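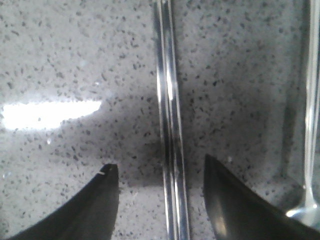
Home Reviews Kitchen Coffee Cleaning About

Last updated 10/06/2025

4 min read

Basto stone cleaner, the big refill jug: my review

I bought the big jug of Basto in November after reading one too many arguments about what you can and can't put on a stone counter. I'd been using dish soap and a wet sponge for years, and the counter had gotten this dull film near the stove that I could feel with my hand but couldn't really see. My sister-in-law swears by vinegar. Please don't use vinegar on granite, or at least test it somewhere that doesn't matter first!

So, the jug. It holds 1000 ml and cost me $42, which is a lot for something that looks like water. You can use it straight or cut it with water one to one, and I cut it, because I'm cheap. It has a faint smell, sort of like cucumber, and it's gone by the time I've put the cloth away. I have a nose that complains about everything and it has never complained about this.

How does it clean? On everyday stuff, great. Coffee rings, toast crumbs stuck in jam, that orange haze you get after spaghetti sauce, all gone in one pass. The film by the stove took three evenings (I let it sit five minutes each time) and a fair bit of elbow. Dried egg it can't handle at all. I still scrape that with an old gift card.

Streaks are where it beats the Wistuten spray I had before. Wistuten cleaned about as well, but every time the sun came in I'd see big swoopy marks and have to go over it all again with a dry towel. With Basto I get a few streaks if I use too much, and none if I go easy. Two squirts do my whole counter next to the sink. Four is a mess.

Now the gripes. The jug has no spout, just a wide screw cap, so filling a spray bottle means a funnel or a puddle. I had a puddle. The label also says "no residue" and I wouldn't go that far, there's a slight drag to the surface for an hour or so afterward. And it is NOT a sealer. The box sort of hints that it protects the stone, but water soaked into my one bad spot by the faucet exactly like it did before. You need a real sealer for that. I used Vovberg, and that's a whole other review, mostly about fumes.

A microfiber cloth helps a lot. Paper towels just push it around and leave lint.

Would I buy it again? Yeah, I think so, though I'd wait for a sale. I'm a bit over halfway down the jug and I clean the counters every night. If yours is laminate, skip it and keep using dish soap, you'd be paying for nothing. I did try it on the bathroom mirror too and it was terrible.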